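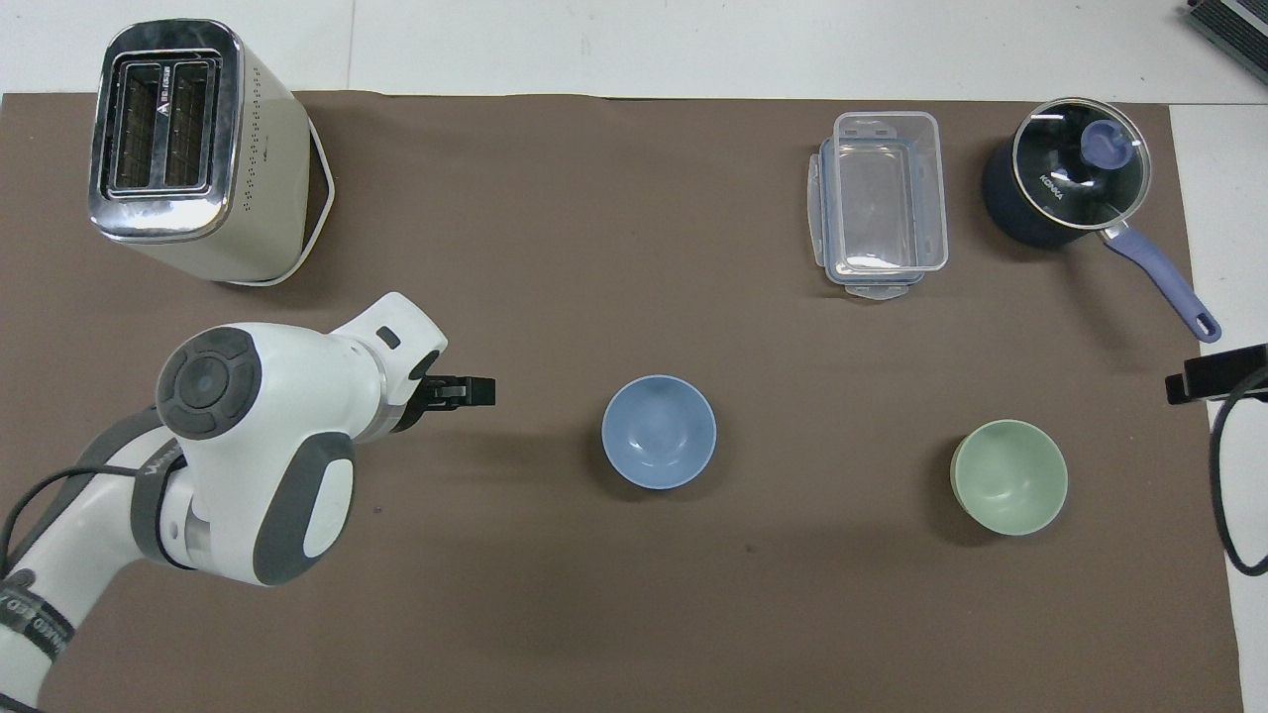
Aurora Veloso

Quick one from the kitchen bench, because people keep asking in the hallway and I'd like to say it once. Yes, the arm stopped. Yes, it's the same fault as in April. No, nothing got broken and no one was near it.

What happened: long run on the tabletop set, toaster, two bowls, plastic container, the saucepan with the glass lid. Task was the dull one, go to the blue bowl, pick it up by the rim, put it down next to the green one. Cycle 1,813 it started toward the bowl and quit partway. No alarm on the panel. No light. The log says "move complete," which it plainly was not, and the gripper was left hanging over bare paper. Then the script went ahead and sent the close command anyway. Fingers shut on air, and the run counted it as a good pick.

That last part is what bothers me. A stop is fine. I can live with a stop. A stop that reports success is a safety problem — if someone reads "complete" and leans in to fix the paper, the arm still has power and still has a move waiting.

Xuelian Yuan pulled the joint data the same evening and found the wrist reading freezes for a moment right before it quits. Same number over and over, then it jumps. Her money is on the cable, at the connector end, where it flexes every time the arm reaches out to the right. Mine was on the Cluron update. We swapped the cable first becuase it was cheaper. Restarted, got to 2,651, froze again. So, not the cable, or not only the cable. Sorry Xuelian.

Rolled Cluron back to the old version after that. Has run clean to 3,373 as of this morning. I'm not calling it fixed. Trurkis has the logs and they want the old cable too, it goes out in the next box.

Until I say otherwise:

Hands off the table while the script is up, whatever the screen says. Press the stop, then look, then reach.

Don't trust the pick count from the last 9 runs. I'm going back through the video to re-mark them, slow work, help welcome.

If it freezes on you, leave everything where it is. Don't straighten the bowls. Don't move the toaster, we need to see where things were. Write down the cycle number and come find me or Xuelian.

Don't install the new Cluron on the other arm. Someone already asked. Please dont.

The finger check — script has to see something between the fingers before it counts a pick — is half written. Should go in once the re-marking is done.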